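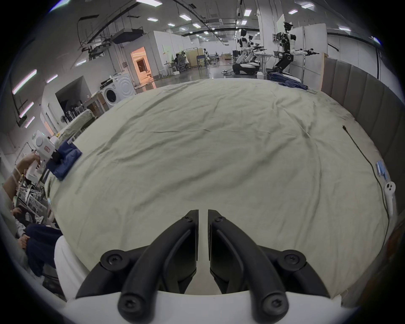
Lurnier hand-held grippers, anyone using them for cloth?

morais_h
24 November 2025
We are looking at the Lurnier pair kit for recording folding demos. Two hand-held grippers, chargers, the recording software and a year of support. I had a set on loan for 26 days and mostly did shirts and trousers on a bed. My notes so far:
Grip on folded cotton is good. The ribs on the inside of the fingers hold a stack without the top layer sliding off.
Grip on a single layer lying flat is poor. I had to pinch up a wrinkle first and then pull.
Wrist gets tired after 35 minutes or so.
Has anybody compared it with the Enine set? Price is close enough that it won't decide anything for us.
Hélder Morais

tallbench
We have Enine. Softer fingertips, better on thin stuff, but the pads wear out and you have to buy them in packs. For bedding I would take Enine. For jeans or towels it makes no difference.

ghourani
I disagree on bedding. We ran both on fitted sheets and the Enine pads kept dragging the sheet along with the garment. The Lurnier fingers are hard and narrow at the tip, so you can get under a hem and leave the sheet where it is. Did you try going in low from the side, Hélder? Straight down never worked for us either.

morais_h
Mostly straight down. I'll try from the side. The sheet we used was pretty wrinkled and I blamed that.

rolis_user
Do you need two operators with one gripper each, or one person with both? The Rolis page is vague about this and they are the only dealer near me.

morais_h
Either works. The software doesn't care who is holding what. One person with both is easier to keep in sync.

tallbench
Not my experience. With one person doing both hands we threw away 35 takes out of 80 for bad timing between left and right. Two people took turns and got cleaner data.

ghourani
That sounds like a clock problem. Ours did the same until the May firmware. Check the version before you blame the operator.

tallbench
Could be. Ours are older than that and I never updated them.

rolis_user
What about spare screws for the finger hinges? Two of mine came loose on a demo unit.

ghourani
Louro sells them, ordinary black machine screws. Put a drop of thread lock on them and check once a week.

morais_h
Mine stayed tight, but 26 days isn't long. I'll post again after I've tried hems from the side.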